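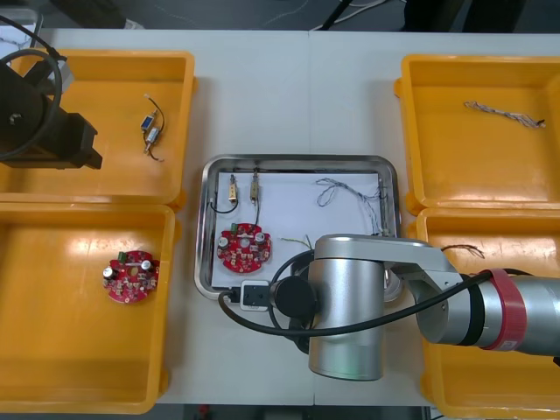
Most gripper comparisons published by integrators measure the wrong thing. They report payload, stroke, closing force and repeatability, all of which are on the data sheet already, and then they report a success rate on rigid parts of a single size. I have written a few of these myself. After a season of sorting electrical parts on a two-arm cell at our shop in Nurnivthorpe, I think the useful figure is how much of the working area the gripper and its cabling leave available to everything else.

The task is plain. Parts come in a steel tray: round red circuit boards, small solenoids with their leads still attached, bundles of thin wire. They go out to yellow bins at the left and right of the table, boards in one, solenoid assemblies in another, wire in the remaining bins. A person does this without thinking. Two arms with different end tooling do it slowly, and the reasons they are slow are seldom the ones a buyer asks about.

Take payload first. None of these parts weighs anything that matters. A solenoid with a pair of leads is far below the limit of any gripper we could have mounted, so paying for force capacity gained us nothing. What the solenoid does have is leads, and leads go where they like. A jaw that closes cleanly on the metal body will also close on a wire lying under it, and then the part comes up at an angle or brings its neighbor along. We logged 1,230 picks with the boxy parallel jaw. The failures that cost us time were nearly all of this type. Slipping was rare. Raising the closing force did nothing for them, as one would expect.

Boards are a different problem. They are flat, they have tall capacitors on one side, and the safe places to hold them are few. A wide jaw body that is harmless over an open bin becomes a nuisance over a tray with a raised rim, where it has to come in at the edge of a board lying nearly flush with the bottom. İlker Akgül, who wrote our motion code, argued early on that the outside width of the gripper body should be listed next to the stroke in any comparison. I disagreed then and agree now. Our best grasp pose for a board near the rim was blocked by the gripper housing far more often than by the fingers.

Then there is cable. Vendors photograph grippers with the cable cropped out or tied down neatly for the camera. In service it needs slack for the wrist to turn, and the slack forms loops that swing through the same space as the parts. The collision model we got from Kocabaş contained every bracket and not one centimeter of cable. We added a swept volume around each loop by hand, which took 14 hours, and the planner promptly rejected a large share of the paths it had been happy with the week before. Some of those paths had been working. I would still rather have the rejections. A loop that drags a wire bundle out of the tray once a shift is expensive in a way that never shows up in cycle time.

The usual reply is that a better camera fixes most of this. I don't find that convincing. We changed the camera and its mount twice, and the view got sharper each time, and the arm still stood over a corner of the tray and put a shadow on the paper liner. Polished steel and glossy yellow plastic both throw the overhead lights back at the lens. The white paper in the tray did more for our segmentation than the second camera did, at the price of a sheet of paper. With two arms over one small tray, somebody is always in the way of the picture, and the fix is scheduling – move the arm out, look, move it back in – which brings us back to how much space the tooling takes up.

On controllers I have less to say. We ran both arms from one Pimach unit and later tried separate controllers with a shared clock. The single unit was easier to debug. The separate ones recovered better when one arm faulted. Anyone who tells you the choice is obvious has only run one of them.

What I would like to see from the test group at Estia, and from anyone else who publishes these comparisons, is a modest change in method. Run the gripper with its real cable, at working slack. Put it over a container with a rim. Use parts with leads attached. Report four numbers: outside width at the grasp, the share of poses lost to the housing, the share lost to cable, and the share of camera frames in which the tooling hides the target. Repeatability can stay in the appendix, where those who need it will look for it.

A vendor who read a draft of this objected that such figures depend on the cell layout and so cannot be compared between labs. They do depend on it. So does the success rate, and it gets printed in bold. Publish a drawing of the layout with the numbers and let the reader make the correction.

Back to top | Contact the editor | © 2019 All rights reserved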